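Pranab Talukder
Okay, club update, because this term got away from me and people keep asking what we do in room four all evening (short version: we fold things, badly, and then we fold them again)

Pranab Talukder
Our robotics club is going in for the soft goods challenge in June. Soft goods means clothes, bags, blankets, anything that flops. Last year we did blocks. Blocks are so polite! You put a block down and it stays a block.

Pranab Talukder
The plan: everybody takes a hand gripper home for a week and records themselves grabbing and folding whatever they own. All of it goes into one pile and the arm (we call it Pusby) learns from that pile. Our target was 3,000 clips. We're at 1,139 as of tonight and I am so proud of these people

Pranab Talukder
Jin has the top score with 670, mostly towels. Fellis has been doing socks and says never again. I took the big puffy stuff, which I thought would be easy. Ha.
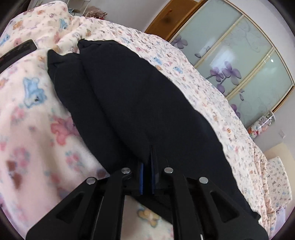
Pinching a fold on the bear blanket. Both jaws closed on the fabric.

Pranab Talukder
Things I've learned about thick fabric so far: go for a crease, come in low, and close slower than you want to. If you grab the fat part, the jaws just squash it and slide off. I have a lot of clips of me sliding off. We're keeping those too, labeled as misses.

Pranab Talukder
Also black fabric is hard! The jaws are black, the fabric is black, and when I play the clips back I sometimes have to squint to find where one stops. Patterned bedding underneath helps a ton. You can see the outline of the thing against all those bears.

Pranab Talukder
Someone asked about the software. We sort clips with a little tool Jin wrote called Gretari. It shows you the start and the end side by side and you tag it grab, fold, or miss. You can get through up to 300 in one sitting if you have snacks.

Pranab Talukder
Next up is hoodies, and I want at least two people on them, one who folds the sleeves in first and one who doesn't. We argued over this until 9 pm and I still say sleeves first

Pranab Talukder
If you're a student here and want a turn with a gripper, reply or just come by room four after class. You don't need to code. You do need laundry.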